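Procura-se pessoa para apoio à montagem e limpeza - Zullholm

A Melteo procura uma pessoa para trabalhar connosco nas salas de Zullholm, 2 tardes por semana, com início em julho. O trabalho é simples, mas pede atenção: preparar as mesas, arrumar os recipientes pequenos e deixar tudo limpo para o grupo seguinte.

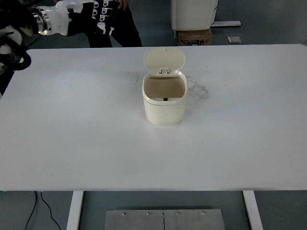
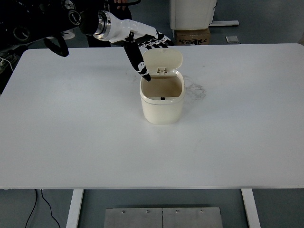 Não é necessária experiência anterior, e damos uma formação de 7 horas, que é paga. Pedimos uma pessoa pontual, com cuidado nas superfícies brancas. Manchas cinzentas como as que estão ao lado do caixote de tampa aberta devem ser retiradas com pano macio, sem produto forte. O interior dos caixotes também se verifica - às vezes fica lá uma peça pequena.

Os interessados podem escrever para Rizwan Orakzai até 3 de julho de 2021, com a referência 1029 e uma breve apresentação. Respondemos a todas as candidaturas.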